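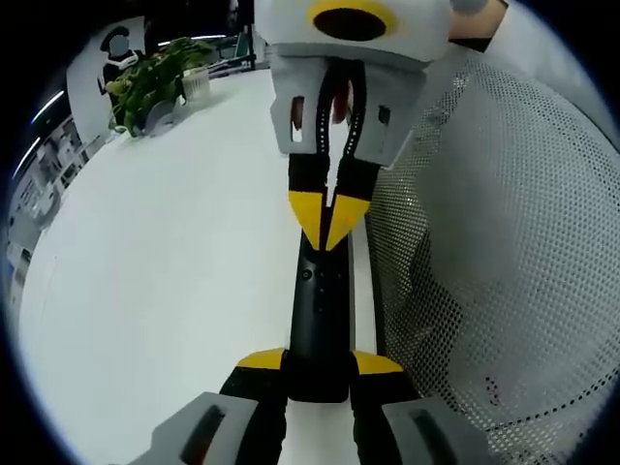

Returning a shared tablet after a staff member leaves
Posted in Workplace Equipment

Yung-ching Wu
Our office of 20 employees keeps tablets on loan from Workora. One employee left in July and returned her device, but it remains registered in her name. The supplier states that a transfer requires her written consent. Is this correct, and may we reassign the tablet in the meantime?

Dilruba Wickramasinghe
Please review the loan agreement before contacting the former employee. Where the employer is the named borrower, a signed return form is ordinarily sufficient. Where she signed in her own name, her consent will be needed — an email is usually accepted. The device should not be reassigned until the record has been changed, as any charge for damage would still be addressed to her. We allow three working days for this step and keep a copy of the form with the personnel file.

Tin-yau Peng
Our office was charged a fee of $70 for a late transfer. Inquire about fees first.

Yung-ching Wu
Thank you. The agreement names the office as borrower. I will submit the return form.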